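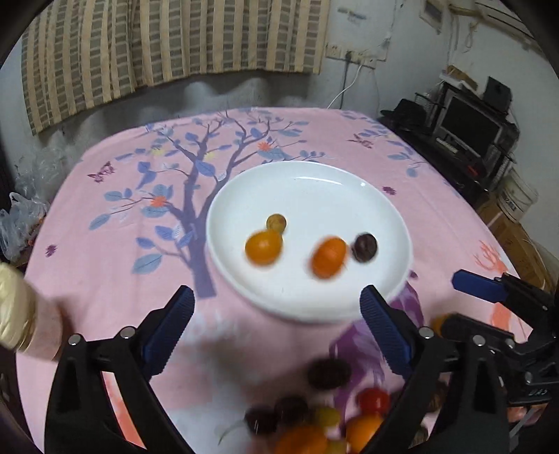
Teaching the grape: an interview on hand-held demonstration

Brurby is a small company that records people doing household tasks and turns the recordings into training material for robot arms. Its demonstrators work with hand-held grippers, a pair of jaws with a camera attached, and do the job themselves while the tool keeps track of the motion. We spoke by phone in June with the woman who runs its demonstration sessions. She asked us to leave her name out, as the company does with all its staff.

We started with fruit, a task her group has spent much of the spring on. Grapes and cherry tomatoes go from the tablecloth to a plate, one piece at a time.

"It sounds like the easiest job on the list," she said. "Then you try it with jaws instead of fingers. A grape is smooth and it rolls. If you come in a little high, you squeeze it out the bottom and it ends up on the floor."

The grippers she uses have ridged pads on the inside of the jaws. The pads help, she said, but the approach matters more. New demonstrators tend to go straight at the fruit they want, even when it is in the middle of a pile. After a day or two they start taking from the outside, or they nudge one piece clear first and then close on it.

"We want both of those in the data," she said. "I don't correct people on that. I correct them when they rush."

Rushing is her main complaint. A demonstrator who has moved the same tomatoes for an hour gets fast, and the camera is on the tool, so the picture smears whenever the hand moves quickly. A little blur is normal and the software can live with it. A whole episode of it gets thrown out. Her rule is to slow down for the last few inches before the jaws close and again before they open.

Brurby did not begin with hand-held tools. Its first system was remote control: an operator moved one arm, and a second arm across the room copied it. The company still has that setup, under the in-house name Muvura, and uses it for tasks where the robot's own reach is part of the problem.

"With Muvura you know the robot can do what you showed it, because the robot did it," she said. "With the hand-held ones you can cheat without meaning to. Your elbow goes somewhere an arm can't go. We find that out later when we try to play the motion back."

Speed is where the two part ways. On a good day, she said, one person on the remote setup finishes up to 300 episodes of a simple pick and place. A person with the hand-held grippers finished 900 of the same task. The second method is also easier to carry. A pair of grippers goes in a bag, so sessions can be held at a kitchen table with whatever cloth is already on it.

We asked whether the cloth makes a difference. She said it makes more than she had expected. The group's early sessions were all done on a plain gray surface, and the first trained model did well there and badly nearly everywhere else. It would reach for printed flowers and leave the fruit alone.

"So now we like a busy tablecloth," she said. "Trees, leaves, butterflies, whatever people have. If there's an orange flower printed next to an orange tomato, good. It has to learn which one you can pick up."

The files from each session go into a program called Adugna, which lines up the camera pictures with the position of the jaws and marks where an episode begins and ends. A reviewer then watches every one. The most recent fruit set had 438 episodes going in and 400 after review. Most of the ones that were cut had tracking trouble, she said, usually when one gripper passed in front of the other and the tool lost its place for a moment.

Dropped fruit is a different matter. If the demonstrator drops a grape and picks it up again, the episode stays.

"People apologize to me for that," she said. "I tell them to keep going. The robot is going to drop grapes too, and it should see what you do next."

Working with two grippers at once takes longer to learn. She starts everyone on one hand and adds the other when they can fill a plate without thinking about it. Left hands are slower and a bit rougher. Some demonstrators settle into using one side to steady the plate and the other to carry, and some work both sides evenly. She asks only that they not reach across themselves.

We asked how a session is set up. The fruit is spread or heaped on the table by hand, in a different arrangement each time, and the plate is moved now and then. Colors are mixed. Soft fruit is swapped out through the day - a tomato that has been gripped too many times starts to give under the pads, and the demonstrator begins to hold it differently without noticing.

The training itself is done by a partner, Drikuvton, which runs the models on its own arms and sends back a list of what went wrong. The latest list was short. The arm handled the tomatoes well. Grapes were still a problem when two were touching, and it sometimes let go above the rim of the plate and not over the middle.

"The rim one is our fault," she said. "I went back and looked, and half of us were letting go early. You get comfortable and you start tossing it in a little. The model picked that up from us."

The next fruit sessions will use a smaller plate and a bowl. After that the group moves to spoons, which she expects to be worse. Spoons lie flat, and the jaws have very little to get under.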